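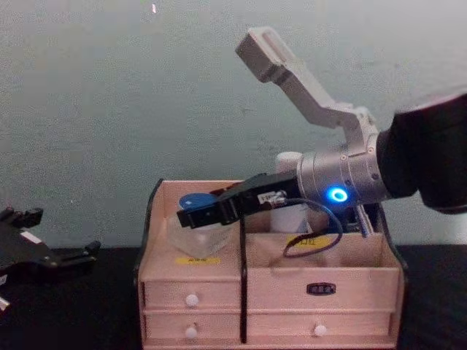 Why can't I just keep one long list of what I spent and be done with it, a student asked me in the first hour of the course, before I'd even gotten my coat off. I loved that question so much that I threw out my old opening and built this chapter on it.

Chapter 3
Giving Every Dollar a Place: The Chart of Accounts

You can keep one long list, of course. Plenty of small businesses do, and for a month or two it works fine. Then somebody at the bank wants to know what you spend on rent compared to what you spend on supplies, and you're sitting at the kitchen table at 11 p.m. with a highlighter, going through every line (I have been there, and the highlighter ran out).

A chart of accounts is the cure for that evening. It's a list of names, and each name is a place where a certain kind of money gets written down. Cash in the bank is one account. Money customers owe you is another. Rent, wages, postage, the loan on the van — they all get a name and a number, and from then on every transaction goes to the accounts where it belongs.

We'll spend most of the chapter with Bretlow Bakery, the same little shop you met in Chapter 2. Bretlow started its year with a notebook and a single column headed "Paid." By March the column had 369 entries in it, more than 300 of them for flour, butter, eggs and packaging, and the owner couldn't say which of those had gone up in price. All the numbers were there! They just couldn't be used for anything.

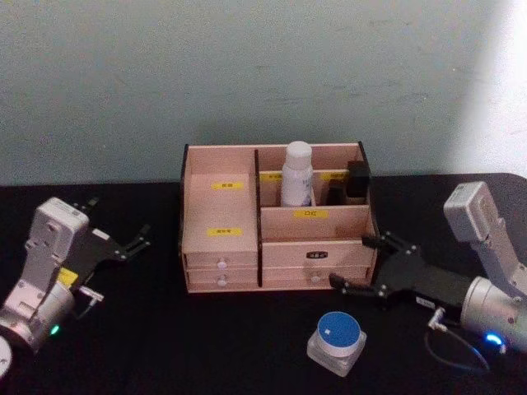

L. Abbasi

Before we fix Bretlow's books, a word about how I'd like you to read this. Get a pencil and some lined paper. I know you'll end up doing all of this in software, and Chapter 9 gets you there, but I want you to write your first chart by hand, cross things out, change your mind about whether delivery costs deserve their own account, and change it back again.

You'll be tempted to make too many accounts. Everyone is, and I was worse than most. My first chart, for a repair shop called Undby Cycles, had separate accounts for pens and for paper. I never once needed to know what the shop spent on pens. A decent test is to ask whether you'd do anything differently if you saw the total. If the answer's no, fold it into a bigger account and move on.

You can also make too few, and that hurts more, because splitting an account later means going back through old entries one by one. Halel Catering, in the practice set at the end of the chapter, put food and equipment rental together and spent a whole winter guessing at its menu prices.

Words to watch for as you read: account, asset, liability, equity, revenue, expense, contra account. Don't memorize them yet. Equity in particular tends to make sense only after you've seen it move, so give it until Section 3.2 before you start worrying.

3.1 What Counts as an Account?

Let's go back to Bretlow's notebook and take the first page of it, starting with the flour.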